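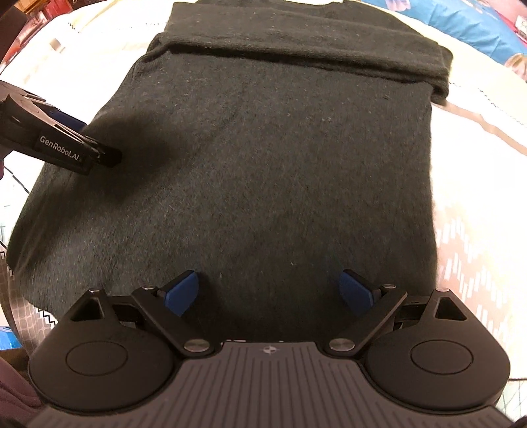 From: Milagros Benítez
To: Partington Knitters and Menders list
Subject: Re: folding wool sweaters for the drawer

Tekle, I fold mine on the bed too. A table is better for shirts, but a heavy knit slides on a table and you end up chasing the sleeves. A quilted spread has enough grip to hold the thing still while you bring the top over.

On 2 September Tekle Feyisa wrote:
> I have 14 sweaters to get into one dresser before the cold
> weather and I am doing something wrong. I fold the top down
> first, then the bottom up, and by the time I'm done one end
> is fat and the other is thin. They fall over in the drawer.
> Benedikt says to hang them, but I did that with a gray
> cardigan and it grew two inches. Also, is it worth taking
> the pills off before I put them away, or does that just
> thin them out?

Don't hang them. Benedikt has told this list to hang sweaters before and I still don't agree with him.

The fat end comes from the sleeves. When you fold the top down over the body, whatever is loose at the side gets rolled in with it, and you get a lump at one end of the band. Before you fold, lay the sleeves straight across the back, one on top of the other, with the cuffs stopping short of the opposite side. Then smooth from the middle out with the flat of your hand. If there is still a roll at the end after you fold, open it and do it again. Pulling on the corner only stretches the hem.

The hem is the other thing. On a fuzzy knit the bottom corners like to spread out wider than the rest. Tuck them in a little before the last fold so the sides run straight. A long wrinkle across the middle is nothing to worry about – it goes away when you wear it.

I fold in thirds and then stand them on edge. For a thick one, halves are enough. My drawer is shallow, so if yours is deep you may be better off with two flat stacks and the heaviest at the bottom.

As for the pills, take them off, but only the ones that stand up. I use the Orudico comb and go one way, lightly, with the sweater flat. Lionel Chauvin swears by the electric one and has a hole in his elbow to show for it. Lint is a separate job. Dark green and charcoal show every speck, and a light bedspread will give you more of it, so brush the spread first or put a dark towel down. I brush after folding, one side and then the other, and don't bother with the inside.

Wash them before they go in, if they have been worn at all. Moths go for the dirty ones.

Tumaini asked last month about drawer liners. I bought the Prosel paper and it curls up at the front. Plain cotton sheeting cut to size has worked better for me and can go in the wash.

Milagros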